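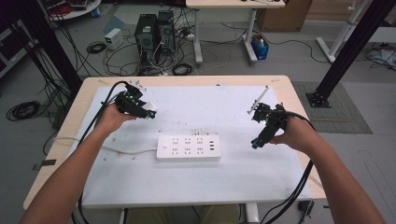
May, afternoon. Clokdale rental shop, end-of-season storage prep

Picked up where we left off with the adult all-mountain skis. The fleet sheet says 476 pairs came back from the hill. That includes the ones Ketuvdale borrowed over the spring break weeks and returned with their own stickers on. The stickers come off with a warm scraper and a bit of citrus cleaner. Don't use the base cleaner on the topsheets, it dulls the print.

Order of work is the same as last year except for the wax, see further down.

Brush off the grit, wipe with a damp rag, stand to dry overnight. Then edges, then base repair, then storage wax, left thick and not scraped. Bindings last. Ketuvdale does bindings first and then ends up wiping wax off the heel pieces, which is slow.

Edges
Ran the Sveinbjörnsson grinder most of the morning. It is cutting fine on the left side and slightly heavy on the right. I could feel it at the tip and tail of the longer skis, a small step where the wheel first touches. Dressed the wheel, better but not gone. Took the guide off and found old wax packed behind the spring. Cleaned it and put it back, and the step is gone on the next few pairs I ran. I have not gone back over the earlier ones. They are on the rack by the door with blue tape on the tips, and they need one light pass each before wax.

Coolant was low again. There is no puddle under the machine so I think it is just going out as mist. Topped it up. If it is low again this week someone should look at the hose clamp at the back.

Rust on the edges is worse than I expected for the pairs that sat in the drop box at the hotel. They were left strapped together base to base, snow and all. I would like the hotel desk to get the same instructions card we give the bus drivers. Gummy stone took most of it off. A few have pits that will stay until they get a proper grind in the fall.

Bases
Mostly ordinary scratches. April was thin at the bottom of the hill and the run back to the parking lot was half gravel by the last weekend, so the damage is all underfoot and toward the tail. P-tex candle for the shallow ones. For core shots I cut out the torn part, roughed it, and used the repair gun on low. On high it smokes and leaves carbon in the fill, and the fill then pulls out with the scraper. Same thing happened last year, writing it down again.

Fourteen pairs go in the retire pile. Delaminated tails, one cracked sidewall, a couple where the edge has pulled away from the base and let water in. I tried clamping and gluing one of the tails as a test. Looked good coming out of the clamp, opened up again when I flexed it by hand. Not worth doing on rental skis. Jytte wants to keep two of the cleaner topsheets for the wall in the fitting area, so ask her before anything goes to the dumpster.

Wax
This is the part that changed. We ran out of the storage wax we have always used and the supplier is closed until June, so Jytte Kragh ordered blocks from Unden. It is softer and melts at a lower setting. With the iron where we usually keep it, the wax ran off over the edges and down the sidewalls before I got to the tail. Turned the iron down two notches and it behaved. The iron dial is not marked in anything useful, so I put a pencil line on it. Please leave the line there.

Things I noticed with the Unden blocks:

It goes cloudy as it sets, the old one stayed clear. Makes it easier to see thin spots.

It takes longer to get hard. Skis I racked too early stuck to the foam on the rack and left bare patches. Let them sit on the bench until the wax doesn't mark under a fingernail.

It covers the edges well if you let it run over a little on purpose. I stopped wiping the edges and I think that is right for summer storage.

It goes fast. The box Jytte ordered has 96 blocks and I was expecting to have plenty left over for the snowboards. At the rate I used it today we might be short. The old sheet says up to 500 pairs from one box, but that was written for the other wax and a harder block, and whoever wrote it was scraping. I'll count what is left when the all-mountain skis are done and tell Jytte whether to order again.

Jytte asked if we could skip wax on the kids' skis this year and just wipe the edges with oil. I don't like it much. The bases on those are dry already, most of them have gray patches along the edges, and they will be worse by November. But they are also small and quick to do. My suggestion is we wax them and skip the old demo skis, which are going to the swap sale anyway.

Bindings
Only got to a few. Release settings backed off to the lowest number for storage, toes and heels both, and the sheet initialed. The brake arms on the older model are getting stiff. Blew them out with air and there was sand in there, same gravel as above I guess. No oil on them. Dry lube only, the can with the red cap.

One pair had a toe piece and a heel piece from different years. No idea when that was done. Tagged it and put it on the shelf under the window, it does not go out again until both match.

Sizes
The length stickers on the tails are peeling on nearly everything that went through the wet rack. We could order the printed ones or go back to paint pen. I'd go with paint pen. The stickers look nicer but the front counter spends the whole morning rush turning skis over to find the stamp.

Left to do, not in order:
Blue tape pairs, one pass on the grinder
Rest of the all-mountain bindings
Kids' skis, all of it
Boards not started, still in the trailer
Boots: liners are out and drying upstairs, buckles not checked
Poles: baskets missing, Ketuvdale may have a bag of spares
Call about the dehumidifier — it was off when I came in, the breaker had tripped. Reset it and it held through the afternoon

Iron unplugged, grinder off at the wall, back door locked. Vacuum bag is full and we are out of bags.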